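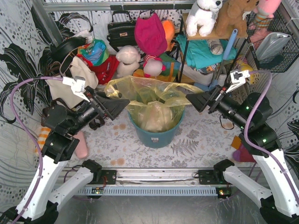
Fliltham and Istness Twinning and Friendship Link
Minutes of the June meeting, 7.30 pm, Fosley Road hall

Chair: Brock Zacharias
Minutes: Quyên Mai

1. Last minutes
Agreed, with one spelling put right (Kiều, with both marks, please!).

2. Recognition of the link by the council
Wonderful news to start. The council voted to recognise our friendship agreement with Kiều, so the town now has a formal tie and we can use the crest on letters. Brock read out the reply from the Kiều delegation, who were delighted and want to sign in both languages. Quyên has done the first translation and will send it round for comments. Clause 4 still says "sister city" and we are going with "friendship town", as they asked.

3. Petition on visitor visas
492 signatures, of which 324 are from Fliltham itself – far more than last year! Brock will hand it to our MP and ask for a meeting about the delays. Istness members offered to come along.

4. Delegation visit
70 places at the welcome supper, all taken. Hosts still needed for two guests. It was felt the speeches should be short and the flags should go up the night before.

5. Money
£100 agreed for printing the agreement. Fosley has yet to answer about sharing the coach.

6. Any other business
Language evenings carry on through the summer, beginners very welcome.

Closed 9.10 pm.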